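Zastimstead commoners keep their hay meadow, and its paperwork

The 268 households with grazing and mowing rights on Zastimstead common have won a place on the county's new register of community-managed land, six years after they first asked for the form.

The entry covers 837 hectares of rough pasture, alder wood and hay meadow above the village. It confirms that the commoners' assembly, and not the county estates office, decides when the gates open in spring and how many sheep go through them. The assembly has been deciding this all along, but it can now do so with a reference number.

The application came to 2,690 pages, most of them photocopies of grazing books. One early draft was returned for having the wrong margin. Another was returned for lacking a map, which was later found attached to the first.

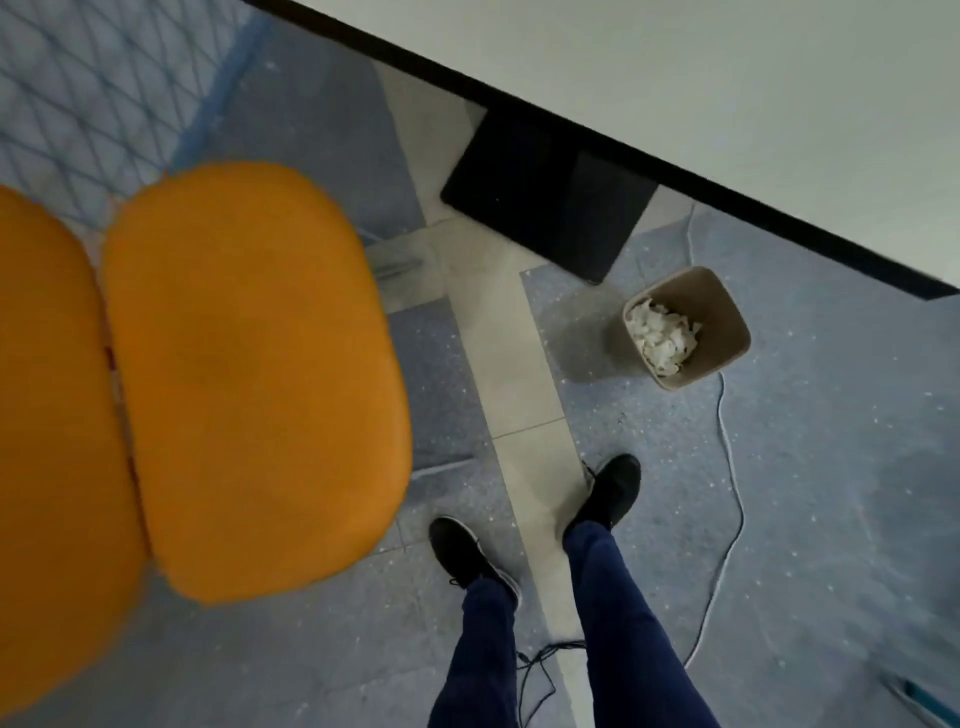
Seating and footwear: seen from above.

Registration does not settle everything. The lower meadow, known as the Carré — it has five sides — is still claimed by the timber firm Plamwood, which says a lease was agreed with an earlier assembly. The commoners say it covered firewood and one track. Both parties have agreed to talks in July, when the hay will be cut regardless.

The neighbouring common at Clunetti has asked to borrow the Zastimstead application as a model for its own. It has been advised to bring a van.

Rights holders can read the register entry at the parish hall until the end of the month. Objections must be made in writing, with the correct margin.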